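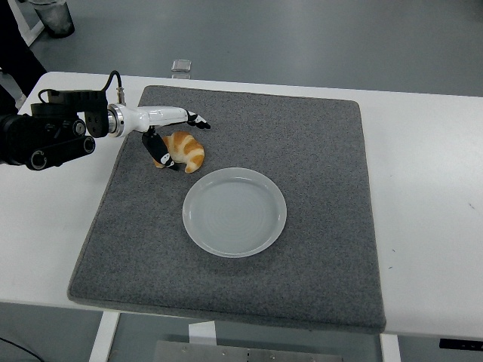

Greifaufgabe mit Attrappe: Projektgruppe am Berufskolleg Berau stellt Zwischenstand vor

5. April 2018

Berau. Die Projektgruppe Robotik des Technischen Berufskollegs Berau hat den Zwischenstand ihrer Arbeit zum Greifen unregelmäßig geformter Gegenstände veröffentlicht. Die Aufgabe: Ein Roboterarm mit Zweifingergreifer soll ein Spielzeugcroissant von einer Matte aufnehmen und auf einem flachen, runden Teller ablegen. Das Projekt läuft unter dem Namen Ginda und wird als Jahresarbeit der Oberstufe Automatisierungstechnik bewertet.

Die Wahl des Objekts geht auf die Geometrie zurück. Die im Vorjahr verwendeten Quader boten zwei parallele Flächen, an denen die Finger anliegen konnten. Das Croissant ist gekrümmt, in Segmente gegliedert und läuft an beiden Enden spitz zu. Je nach Lage ändert sich die Breite, auf die der Greifer öffnen muss, und damit auch der günstigste Anfahrwinkel. Greift der Arm zu nahe an einer Spitze, dreht sich das Objekt beim Anheben aus den Fingern.

Als Unterlage dient eine graue Teppichmatte auf einem weißen Tisch. Auf der glatten Tischplatte war die Attrappe in den ersten Versuchen häufig weggerutscht, sobald ein Finger sie seitlich berührte. Die Matte verringert diesen Effekt, bringt aber eine zweite Schwierigkeit mit sich: Ihr Material gibt unter Druck leicht nach, sodass die Höhe des unteren Fingers beim Anfahren neu eingestellt werden musste. Die Gruppe arbeitet inzwischen mit einem festen Sicherheitsabstand, der erst im letzten Abschnitt der Bewegung aufgehoben wird.

Ein Versuch gliedert sich in vier Phasen: Anfahren, Schließen, Überheben und Ablegen. Gewertet wird er nur, wenn das Croissant vollständig innerhalb des Tellerrandes liegt und der Teller dabei nicht verschoben wurde. Berührt das Objekt zwischendurch die Matte, gilt der Durchgang als Fehlversuch. Die Startlage wird vor jeder Serie neu festgelegt und protokolliert.

In der ersten Messreihe vom November wurden 200 Versuche gefahren, von denen 149 die Bedingungen erfüllten. Die meisten Fehlversuche entfielen auf die Phase des Schließens. In einem kleineren Teil der Fälle gelang zwar der Griff, das Objekt blieb beim Ablegen jedoch am Tellerrand hängen. Für die zweite Reihe wurde deshalb die Überhebehöhe vergrößert und die Schließgeschwindigkeit herabgesetzt. Ein Durchgang dauert dadurch länger, was die Bewertung nach dem derzeitigen Reglement nicht beeinflusst. Die Auswertung der zweiten Reihe liegt noch nicht vor; aufgezeichnet sind bislang nahezu 300 Versuche.

Die Ablaufsteuerung wurde von den Schülerinnen und Schülern selbst geschrieben. Sie trennt die Bewegungsplanung von der Ansteuerung des Greifers, sodass beide Teile einzeln geprüft werden können. Grenzwerte für Geschwindigkeit und Schließkraft stehen in einer eigenen Parameterdatei und dürfen während einer Messreihe nicht verändert werden. Jede Änderung zwischen zwei Reihen wird mit Begründung im Projektbuch vermerkt.

Finanziert wird das Projekt aus Mitteln des Fördervereins sowie durch die Presell Antriebstechnik GmbH, die 500 Euro für Verschleißteile und Verkabelung bereitgestellt hat. Die fachliche Begleitung der Messreihen übernimmt das Ingenieurbüro Symonenko, das auch den Prüfplan durchgesehen hat.

Bis zum Ende des Schuljahres sind zwei Erweiterungen vorgesehen. Zunächst soll der Teller nicht mehr an einem festen Ort stehen, sondern innerhalb der Mattenfläche frei platziert werden. Anschließend soll die Steuerung selbst entscheiden, ob eine gegebene Lage des Croissants mit einem Griff zu bewältigen ist oder ob das Objekt vorher gedreht werden muss. Für diesen zweiten Schritt fehlt noch ein verlässliches Kriterium.

Die Abschlussvorführung findet in der Werkhalle des Berufskollegs statt. Prüfplan und Messprotokolle der ersten Reihe können im Sekretariat der Abteilung Automatisierungstechnik eingesehen werden.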